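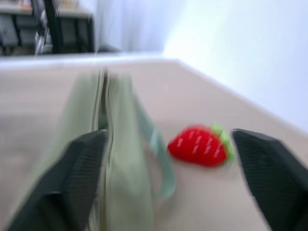
Colleagues, the question raised on this list concerning blurred wrist images has now been considered by the collection group at Trornier, and I am writing to set out our position before the next release of the bag-and-food demonstrations is prepared. The short answer is that frames with heavy motion blur will stay in the training set, with a new label attached to them. The still at the head of this message is of the kind under discussion. The streaks run diagonally across the whole picture and every edge is doubled, yet the red toy strawberry can still be told from the green bag beside it, and both fingertips can be located well enough to judge the gap between them. A person reviewing the episode would have no trouble saying where the strawberry lies, and we see no reason to withhold such frames from the learning system.

For ease of reference, I quote the earlier message in the part that concerns us.

> From: Makis Triantafyllou
> To: manipulation-data list
> Subject: Blurred wrist frames in the bag tasks
>
> Dear all,
>
> While checking the latest delivery from Trornier, our reviewers at Cestik
> marked 859 episodes as containing at least one stretch of wrist video that
> they considered too blurred to use. The delivery holds 3,045 episodes in
> total, so the share is not small. Under the present guide, section 5, an
> episode with "unusable video" is to be rejected whole. If we apply the
> wording strictly, we lose a large part of the fast demonstrations and keep
> mostly the slow ones, and I doubt that this was intended.
>
> I would ask Trornier to state (a) whether the operators should be told to
> move more slowly, and (b) whether our reviewers should go on rejecting
> these episodes.
>
> The fixed overhead video for the same episodes is sharp throughout.
>
> With regards,
> Makis Triantafyllou

On point (a), operators should not be asked to slow down. The pace of a demonstration is part of what is being taught. Chia-jung Tu compared two sets of 48 episodes each, one recorded at the operators' normal pace and one recorded under an instruction to move slowly. In the slow set, operators tended to pause above the object before closing the fingers, and the policy trained on that set copied the pause. We do not wish to add a habit to the data in order to obtain cleaner pictures.

On point (b), reviewers should stop rejecting whole episodes on the ground of blur alone. The following rules replace the second paragraph of section 5 and apply to all episodes not yet reviewed.

1. Where the target object can be located in the wrist view, even roughly, the frame is to be kept and labeled "blur, readable."

2. Where the target object cannot be located in the wrist view but can be located in the overhead view, the frame is to be kept and labeled "blur, overhead only."

3. Where the object cannot be located in either view for longer than one second, the episode is to be sent to Oi-ling Shek for a decision. It should not be deleted by the reviewer.

4. Blur present while the arm is at rest points to a fault in the lens or the mount. Please report the station number the same day, and record no further episodes at that station until a reply has been received.

The labels are to be entered in the existing notes field for the time being. Hok-lam Fung is adding a proper column to the Lu review tool, and entries made in the notes field will be moved over by script, provided that the wording above is used exactly. Variants such as "blurry" or "motion" will not be picked up.

The 859 episodes already marked should be returned to the queue and reviewed again under the new rules. We recognize that this places extra work on the Cestik reviewers, and Trornier will take half of the episodes if a list of their numbers can be supplied. Episodes rejected for other reasons — a missing task sentence, a dropped gripper signal, an object outside the approved set — remain rejected.

One related matter is still open. Busness has asked whether sharpening should be applied to the wrist video before it is shared. Our present view is that the video should be shared as recorded, and that any group wishing to sharpen it may do so on its own copy. Members who hold a different view are invited to reply to the list, with an indication of the effect they have measured.

A revised copy of the guide will be placed in the usual folder once the column in the review tool is working. Questions about individual episodes should go to Oi-ling Shek, and questions about the tool to Hok-lam Fung.

Respectfully,

Rosalinda Lumbao
Data Collection Group, Trornier
February 17, 2023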